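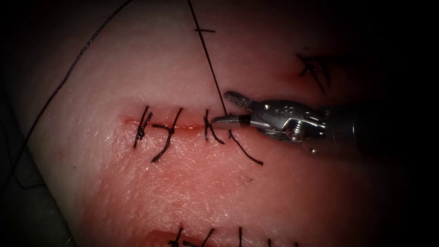

We use cookies to keep you signed in to the notebook and to count page views. Accept / Manage settings

Skin pads, August, Saturday

In at 8:40. Bench 2 for the day. Getachew has the key to the cold cupboard and was in before me, so the new silicone was already out and at room temperature.

Plan was to close short straight cuts in the new pads with simple interrupted stitches, black thread, and decide whether the Hundby mix is good enough to replace what we have been buying. Secondary job was to sort out the tail length question that has been going back and forth since the last batch. Third job, if time, was to weigh and label everything on the shelf. Did the first two. Shelf is half done.

Pads

Two pads from the new pour, marked H-a and H-b on the back in pencil. Bình poured them on Wednesday night and left them under the lid. Both came out of the mold cleanly. The textured liner worked, and you get small creases and pores on the top face that look and feel a lot closer to skin than the smooth pads did. The smooth ones were always a bit of a lie as far as judging bite distance goes, the needle point skated before it went in. On H-a it caught first time nearly everywhere.

H-b has a soft corner. Probably not scraped down properly when mixing. I cut that corner off and put it in the scrap tub with a note. The rest of the pad is fine to use.

Total silicone mixed this batch, both pads plus the sample puck, was 1,271 g on the floor scale. Writing that down so Bình can back out the ratio. I did not see the mixing sheet. Bình, if you read this, please pin the sheet to the board and don't leave it in the mold drawer.

Color is paler than the Urley pads, with a pink cast under the lamp. I like it. Red shows up well on it and so does black thread. Jovita thinks it is too pale and wants another drop of pigment. We agreed to leave this batch alone and try the extra drop in the next puck first.

Cuts

Number 15 blade, steel rule as a guide for the first one and freehand after that. The rule leaves a shiny drag mark on the textured face, so don't lay it directly on the pad. Put a strip of paper under it.

Depth is the thing to watch. If you go through to the mesh the edges spring apart and the stitches do all the work, which is fine for a tension drill and no use for a first-week drill. If you stay shallow the edges sit together on their own and people think they have closed it. I was aiming for the first color change and no deeper. Macario cut his a little deeper than mine on H-b and it gaped, we will keep that one for the tension people.

The red in the cut does what it always does and spreads. Once it is on the top face it gets into the pores and stays there. On the smooth pads it wiped off with a damp cloth. On the textured ones it took dish soap and an old toothbrush and there was still a stain. I don't mind a stain on a practice pad, but it does mean a used area can't be passed off as a fresh one, so work from one edge of the pad and move across. Please don't start in the middle. Abundio, this is mostly for you.

Also use less of it. A brush dipped once and touched to the cut is plenty. We have been using the squeeze bottle and flooding it.

Stitches

Order of work was left to right along the cut. I know the textbook says start in the middle and halve the gaps, and for a long cut I would do that. On a cut this short it makes little difference and going from one end keeps the finished knots away from the one you are working on.

Spacing: by eye. We tried marking entry points with a surgical marker and the dots bled into the texture. Pencil doesn't take. Getachew suggested pressing a comb lightly along both sides of the cut so it leaves dents. Tried it on the cut-off corner of H-b and the dents had gone before I had the needle loaded. A firmer press tore the surface. Leaving it at by eye for now.

Knots: surgeon's throw first, then singles in alternating directions. The silicone is more slippery than the Urley pads and the first throw wants to back off while you set up the second. If the double throw is laid flat and the tails are pulled out level with the pad it holds. If you pull upward it rolls and locks before it is down, and then you have a stitch standing over the cut with a loop under it. I did that twice on H-a, cut both out and redid them.

Cutting them out did some damage. Get the scissor tip under the thread on one side only and lift as little as you can. Pulling the knot through the hole widens it, and on this mix a widened hole does not close again.

Tension: pads should be just touching along the cut. Puckering on either side means too tight. Jovita has a habit of giving the last throw an extra tug to be safe and on these pads you can see it, the surface pulls into a little star. She says the same tug on the Ibarra foam does nothing at all. Worth telling new people that the pads are less forgiving than the foam.

Tails

This is the one we have been arguing over. Macario trims every knot as soon as it is tied. I have been leaving tails long until the whole row is in and then trimming. Reasons on each side, so it is written down once:

Trimmed short straight away: nothing to catch on, the row is tidy, and you can see the next entry point. Short tails in this thread are stiff and stick up, so you know where each knot is. The trouble is that if the knot slips, and on this silicone they do, there is nothing left to grab.

Left long: you can retighten. You can also lift the skin edge by the tail, which helps when the edge has rolled under. The trouble is that a long tail lies across the pad, gets in under the next stitch, and sooner or later you pick up the wrong strand. Black on black, all the same width, under a single lamp with the corners of the bench dark. I picked up the wrong strand once this morning and pulled it tight before I saw what it was attached to.

Settled for the first-week drill: trim the first one short, leave the rest long until the row is checked, then trim. That gives people one finished knot to compare against. Everyone present was fine with it. Bình was not present and can object in the margin.

Thread

Lidamley spool, black braided. Opened a new one. The thread comes off with a strong curl for the first arm's length and then settles down. Worth running it through damp fingers before use. The old spool had dried out and was shedding fuzz, I threw it away.

For the record it takes a long working strand to tie by instrument comfortably in this material. I started with a short piece to save thread and ran out of room on the second throw. Keep the strand tight on the way up when you are placing the last throw. If it goes slack, the loop drops off the jaws and you start over.

Count on the shelf after today is 43 foil packs with needle attached, plus the open spool. The packs are for assessment only. Use the spool and the eyed needles for practice. I have put a strip of tape across the box that says so.

Light

The single lamp straight over the pad is bright in the center and gives you nothing at the sides. Good for seeing the pores and the cut edges, bad for finding a dropped needle. Getachew is going to move the second lamp over from the solder bench on Monday if no one is using it. Until then, needles go in the magnetic dish the moment they are out of your hand. I found one with my sleeve at lunch.

Cleaning up

H-a is washed and drying face up on the rack, wrong side labeled. Stitches left in so Bình can look at the holes. H-b, minus the corner, is in a bag in the top drawer with Macario's deep cut toward the zipper end. Please don't stack anything on it, it takes dents.

The red pot is nearly empty. There is another under the sink but the lid is glued on with dried color. Warm water did nothing. Will try the strap wrench.

Blades in the sharps tub. Tub is two-thirds full and can go another week.

To do

Bình: mixing sheet on the board. Extra pigment drop in the next puck, keep the liner. Scrape the cup properly.

Macario: write half a page on cut depth for the drill folder, with the paper strip under the rule. Keep it to half a page.

Jovita: try the same row on the Ibarra foam and on what is left of H-b, same thread, and note where each starts to pucker.

Abundio: finish weighing and labeling the shelf. I got as far as the Urley pads. Anything without a label that is also sticky goes in the bin.

Me: see whether the knots on H-a are still down on Monday. The double throws felt solid when I left, but so did the ones on the spring batch and half of those had eased by the next time we opened the drawer. If they have eased I want to try an extra single on top before blaming the silicone.

Left at 3:15. Cupboard locked, key back on Getachew's hook.

Margin, added later by Jovita: puckering on H-b noted and I was not tugging.

Last updated: Saturday, 6:02 pm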